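Lista de verificação de bancadas e mesas de trabalho
Sala de montagem, edifício Tololine
Ronda de março, com comentários

Âmbito: bancadas, tampos, tabuleiros, iluminação e zona de passagem. Os armários de produtos químicos têm folha própria e não entram nesta ronda.

Escala usada: C (conforme), O (conforme com observação), N (não conforme), NA (não aplicável).

1. Acessos e passagens

1.1 Corredor principal livre de caixas e paletes: C
1.2 Largura de passagem entre bancadas, mínimo 1000 mm: O
Comentário: cumpre em todo o lado exceto junto à coluna, onde as cadeiras ficam puxadas para fora no fim do turno. Arrumar as cadeiras debaixo do tampo ao sair.
1.3 Porta de emergência desimpedida, abre sem esforço: C
1.4 Pavimento sem fitas levantadas: N
Comentário: a fita amarela da entrada está descolada numa ponta. Já tinha sido apontado na ronda anterior. Substituir até sexta-feira.

2. Estrutura das mesas

2.1 Pés nivelados, mesa não oscila: O
Comentário: a mesa 3 oscila quando se apoia o braço no canto. Calço provisório colocado. Falta ajustar o pé regulável, que está preso.
2.2 Parafusos de fixação apertados: C
2.3 Arestas sem lascas nem rebarbas: C
2.4 Carga por mesa até 300 kg, etiqueta legível: O
Comentário: etiqueta legível em todas menos na mesa do fundo. Pedir nova à Drurnier, junto com as etiquetas dos armários.

3. Superfície dos tampos

3.1 Tampo limpo, sem resíduos de cola ou óleo: O
3.2 Sem marcações soltas ou fora de uso: N
Comentário: há pequenos riscos a lápis no tampo branco, um em L, um em forma de Y e outro em degrau. Não constam da folha de posições da mesa. Quem precisar de as manter deve registá-las na folha; as restantes apagam-se. 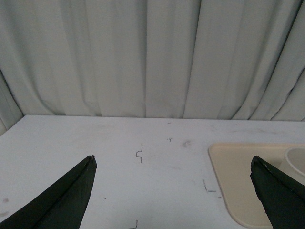

Ponto 3.2: marcas a lápis e manchas ténues no tampo branco.

Para apagar, usar primeiro borracha branca e depois pano de microfibras com água e detergente neutro. Não usar esfregão abrasivo nem acetona. As manchas acinzentadas entram na mesma limpeza; se não saírem, anotar a posição na folha da mesa e deixar para a ronda seguinte.

As marcações permanentes fazem-se com fita fina, nunca com marcador. A referência da fita é a 116 do catálogo McIntyre e há rolos na gaveta de cima do carro de ferramentas.

3.3 Tampo sem fissuras nem zonas empoladas: C
3.4 Tabuleiros apoiados por inteiro no tampo, sem ficar em consola: C
Comentário: manter esta regra também durante as pausas.

4. Iluminação e eletricidade

4.1 Luminárias de teto todas a funcionar: C
4.2 Luz suficiente para leitura de marcas finas: O
Comentário: ao fim da tarde, com os estores abertos, há reflexo nos tampos claros. Fechar os estores do lado poente a partir das 16h.
4.3 Cabos fora das zonas de apoio dos pés: C
4.4 Extensões múltiplas ligadas em série: C (nenhuma encontrada)
4.5 Botões de paragem visíveis e acessíveis: C

5. Arrumação e limpeza

5.1 Ferramentas manuais no painel: O
Comentário: faltam duas chaves sextavadas. Ver se ficaram na sala Ginatberg, onde se fez a montagem das estantes.
5.2 Lixo separado, contentores não cheios: C
5.3 Panos usados no recipiente com tampa: C
5.4 Folha de limpeza assinada no fim de cada turno: N
Comentário: há turnos em branco. A folha passa a ficar presa na porta, com esferográfica.

6. Ações a fechar

Fita do pavimento na entrada: manutenção, até sexta-feira.
Pé regulável da mesa 3: manutenção, sem prazo, manter o calço.
Etiqueta de carga da mesa do fundo: compras.
Marcas a lápis nos tampos: utilizadores da sala, antes da próxima ronda.
Folha de limpeza: chefe de turno.

Os pontos com N voltam a ser vistos na próxima ronda, mesmo que tenham sido dados como resolvidos. Os pontos com O só são revistos se houver nova observação dos utilizadores, a entregar por escrito na caixa ao lado da porta.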